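Skesura workshop's hand-held grippers up and running, arm still to come

Tuesday, February 22, 2022

Quick one from the workshop this week. The home-built grippers are together, both of them, and people have started using them on the mezzanine. The robot arm they're meant to teach is another story - still in bits at Montri Bunnag's place, waiting on a motor.

The project is called Skatden. Started last August on Jadwiga Sobczak's kitchen bench in Billesitz, moved into the Skesura shared workshop when the kitchen got too small and the family got sick of the glue smell. Idea is simple enough. You hold a gripper in each hand, do an ordinary job with them, pick up a tissue, put it down, move a bottle. A camera records what the fingers did. Later a robot with the same fingers has a go at copying it.

Sobczak has built four versions so far. First was too heavy. Second one pinched. Third she doesn't want to talk about. The fourth is the one in use now, and it's the first that other members have been able to pick up without a half hour lesson.

"My forearms were gone after ten minutes with the old one," she said. "Now I get bored before I get sore."

Money has come out of members' pockets plus a small grant. Budget was $2000 for the lot, arm included, and $800 of that is already spent. Most of it on things that broke, Sobczak reckons. Finger pads were the big headache. Anything too stiff and the gripper can't hold thin stuff, too soft and it folds over and drops whatever it had. Bunnag tried a batch cast at home, a batch from a supplier called Adugna, and a batch cut down from an old gym mat. Home batch won in the end. The gym mat smelled.

Sessions go on upstairs. Better light up there, and it's away from the saws, so less dust getting on the lenses. Sigrún Ravn runs most of them. She does the setting out and keeps a written log, paper, in a school exercise book. Each job gets done over and over with small changes, object moved a bit, turned round, swapped for a different one.
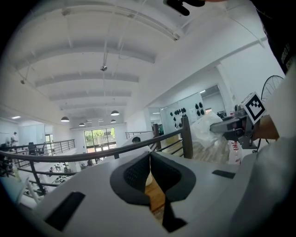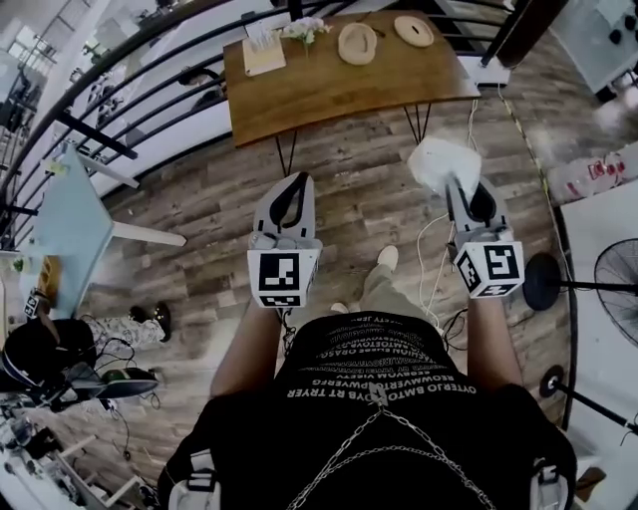

Why use hand-held grippers when you could just drive the robot arm by remote?

Cost and speed, mostly. A person with a gripper in each hand works at close to normal pace and can do it anywhere, with no arm in the room at all. Driving an arm remotely is slow, needs the arm to be finished first, and a beginner will bump it into things. The drawback is that a human wrist can do turns the arm can't, so some of the recordings have to be thrown out later.

How many get thrown out, the group doesn't know yet. Ravn has been through the first batch and rejected 14 recordings. A few for wrist angles, most because the marker went out of view when someone turned their hand over. The black and white marker squares are how the software works out where each gripper is. Lose sight of them for too long and the whole run is no good. Shiny ones were worse, they caught glare from the windows and vanished, so the group has gone to matt paper and says that's helped a lot.

Cables are the other gripe. Bunnag wants to go wireless. Sobczak doesn't - says she's lost enough recordings to a flat battery already and a cable never goes flat. They've agreed to disagree untill the next version. For now members are asked to check where their leads are before stepping back, and to leave bags on the floor well clear of whoever is wearing the harness.

Adwoa Sarpong, who joined to fix a bike and got roped in, has been doing the soft items. Tissues, bags, cloth.

"Hard things are easy, they stay the shape they are," she said. "A tissue, you grab it and it's a different tissue. I like those ones better though."

She also found the best fix for trigger fatigue so far. A bit of inner tube round the handle. Cost nothing. It's going into the build notes, which the group plans to put up free along with the drawings for the pads and handles. Recordings will follow, but only the ones where everybody in view has said okay. Members not taking part can ask for a session to stop while they walk past, and a few have.

Some of the regulars weren't keen at first. There was a grumble about the upstairs area being tied up on busy evenings, fair enough too. Sessions now finish by 9 at night and the tables get cleared straight after. Lucimara Arruda looks after bookings and says complaints have dried up, apart from one about the kettle which she says is unrelated.

What's next. Bunnag's motor, which was meant to be here weeks ago. Once it turns up he thinks the arm goes together over a weekend, Sobczak thinks a month. First test will be one job only, picking up a single light object and putting it in a box. No promises on how that goes. The copying software has been run on a laptop against old recordings but it hasn't moved any real hardware, so all of that is still ahead of them.

After that maybe two arms, if there's cash. Maybe not. A second arm would blow the budget and Sobczak wants to see one work before anyone passes the hat around again.

People who want a turn on the grippers can put their name on the sheet by the stairs at Skesura. No building or coding experience needed. Left-handers especially wanted, the group is short of them and Ravn says the recordings are begining to all look the same. Wear closed shoes, bring a water bottle, and take off anything dangly round the wrists before you start - bracelets get caught in the trigger.

Spare bearings and small fans also welcome, leave them with Arruda. No more gym mats please.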